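Week 4 – Setting and clearing a small table

Hi all, these are my notes from Sunday's class, tidied up a bit for those of you who missed it. Last week we did linens and I got carried away with napkins, so this week is only the table and what goes on it. You'll want your Rumwood workbook open at the page on place settings (ignore the oval table diagram, it's the old one).

**Start with a bare top**

Clear everything off before you set anything down, even if it's only the salt. I wipe from the far edge toward me in long overlapping strokes, then once around the rim. A plain surface is a lovely thing to learn on! You see every crumb, and there's no wood grain or pattern to lead your eye off when you're lining up a plate. At the Worlow tea room we turned over 40 covers on a good afternoon, and I still did the bare top every single time.

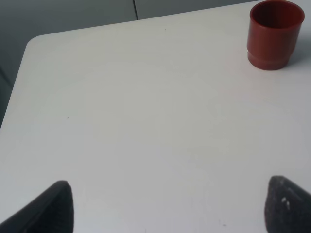
Spacing is where most of you got stuck, so let me go over it again. Sit down in the chair, put your elbows in, and reach. Wherever your hand lands comfortably is where the drink goes. Corners are trickier on a table with rounded ones, as you lose a little usable space at the curve and a plate placed there looks as if it's sliding away. A red cup on a white top, up near the far edge, makes good practice – the color stands out so well that you can judge the gap between cup and edge from your seat. Try moving it in by a thumb's width, then by two, and decide which one you'd trust with a hot drink and a chatty guest. (I like two.)

**Clearing**

Drinks go last. Take plates first, then cutlery, then anything shared, and leave people their cups until they get up. If you're using a tray, load the heavy things over your carrying arm and keep the tall things in the middle.

**For next time**

- Set the same place three times, on three different days, and note what you changed
- Read the Degefa handout on serving from the left, first half only
- Bring one cup, any kind, and a damp cloth

We're back in the Brirnereo room, and the door by the stairs sticks, so give it a shove.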